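Gredden G2 Bench Top, Light Wood-Grain Finish

Home > Workshop and Office > Work Surfaces > Bench Tops

Item status: in stock, ships flat
Sold as: top only (frame and legs sold separately)
Page last revised: Sunday, May 18, 2025

Overview

The G2 is a replacement or first-fit top for standing and seated benches. It fits the Plirton two-leg and four-leg frames without drilling and can be mounted on most other flat-rail frames with the screws supplied. Corners are rounded on all four sides. A rectangular notch in one edge lets cords and hoses drop to the floor without being pinched between the top and a wall.

The top is meant for light assembly, repair, packing, drawing and general desk use. It is not a butcher block and should not be used as a sawing or chiseling surface. For vise work, see the Gredden G4, which has a thicker core and a steel strip under the front edge.

Sizes and load

Length: 72 in
Depth: 30 in
Thickness: 1 in
Weight: 43 lb
Rated load, evenly spread, on a Plirton frame: 100 lb
Corner shape: rounded
Notch: rectangular, one, open to the edge
Finish: light wood grain, matte
Underside: plain, sealed, with pilot holes for Plirton rails

The rated load applies to the top and frame together, with the weight spread across the surface. Point loads near the notch should be kept low. A clamp-on monitor arm should be fitted at least 6 in from either side of the notch. If the arm has a small foot, put a steel or hardwood plate between the foot and the underside.

Frame fit

Plirton two-leg frame: direct fit, use the inner row of pilot holes.
Plirton four-leg frame: direct fit, use the outer row.
Plirton crank frame, older type with round feet: fits, but the crank bracket must be moved one hole toward the center.
Bălan wall rail: fits with the rail adapter, sold separately. Order one adapter per bracket.
Gavis folding base: does not fit. The hinge plate overlaps the notch in both directions.

For frames not listed, measure the rail spacing from center to center and compare it with the hole drawing in the carton. New pilot holes may be drilled anywhere on the underside except within 2 in of an edge. Drill depth must not go past 5/8 in.

The notch can face the front or the back. With the notch at the back, it sits to the right of the user on a direct-fit frame. With the top turned around, it sits to the left at the front edge. There is no mirrored version.

What is in the carton

One bench top
Wood screws, pan head, 5/8 in, one bag
Felt washers, one sheet
Hole drawing, printed full size
Care card

The carton does not include a grommet for the notch. The notch is edge-sealed and can be left open. A snap-in rubber liner is listed under Accessories.

Mounting

Lay the carton face down on a clean floor and open it from the side marked with the arrow. The top will be underside up. Leave the foam sheet in place under it. Set the frame upside down on the underside and line up the rail slots with the pilot holes. Start every screw by hand before tightening any of them. Tighten from the center outward with a hand driver or with a drill on its lowest clutch setting.

Turn the bench over with two people, lifting by the frame and not by the top. Check for rock on all feet and adjust before loading.

On crank and electric frames, run the frame through its full travel once with nothing on the top. Cords that pass through the notch need enough slack to reach the floor at full height, with a loop of 8 in or more left over. A cord that is pulled tight at full height will wear at the notch edge and may drag equipment off the bench.

Surface notes

The finish is matte to cut glare under overhead lamps. It will show pencil and most inks, which wipe off with a damp cloth if treated the same day. Metal parts such as keys, clamps and small tools may be set down on it, but dragging them leaves gray marks. These are metal left on the finish and not scratches. A white eraser removes most of them.

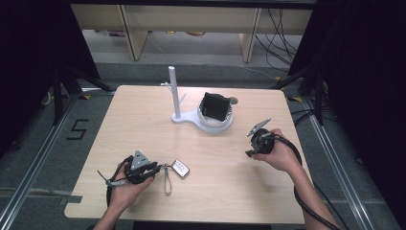
Solvent is a separate matter. Rubbing alcohol may be used on small spots and wiped dry at once. Acetone, paint stripper and brake cleaner will cloud the finish, and the damage cannot be polished out. Use a silicone mat under any glue or resin work.

Heat limit is 160 degrees F for short contact. Soldering irons must be kept in a stand. Hot-air tools should be pointed away from the surface and parked on a metal tray.

Humidity moves the top by a small amount. The slots in Plirton rails allow for this. On other frames, do not glue the top down and do not use countersunk screws, which lock it in place and can cause a bow over one heating season. A bow of up to 1/16 in along the length is within the allowed range at delivery and will usually settle once the screws are in.

Accessories

Notch liner, rubber, black
Bălan rail adapter, steel, single
Under-top cord tray, 36 in
Clamp plate, steel, for monitor arms
Silicone mat, gray, 18 by 24 in
Edge repair stick, light

The cord tray mounts behind the rails and clears the notch in either direction. It cannot be used together with the Plirton drawer.

Changes from the G1

The G1 had square corners and a round cord hole set in from the edge. The round hole would not pass a molded plug larger than 1 3/4 in, so plugs had to be cut off and rewired or fed through before the bench was set up. The open notch takes any plug from the side. The pilot holes have not moved, and a G2 can be fitted to a frame that held a G1 using the same screws.

The G1 liner does not fit the G2.

Shipping and returns

Tops ship flat by freight in a single carton with corner guards. The driver will bring the carton to the first dry point at ground level. Check all four corners before signing. If a guard is crushed, open that corner and write any damage on the delivery slip — claims without a note on the slip take much longer to settle.

Unused tops may be returned within 30 days in the first carton. Drilled tops cannot be returned unless the drilling was needed to find a fault. Return freight is paid by the buyer except in the case of damage or a wrong item.

Warranty

Two years on the core, edge seal and finish in indoor use. Not covered: solvent damage, heat marks, loads above the rating, outdoor use, and wear at the notch from cords under tension.

Fit questions

Send the frame maker, the rail spacing and a sketch of the rail ends to Reinaldo Barros at the bench desk. Replies go out on working days. Please include the carton label number if the top has already been delivered.

Related items

Gredden G4 Heavy Bench Top
Plirton Two-Leg Frame, fixed height
Plirton Four-Leg Frame, fixed height
Bălan Wall Rail, 48 in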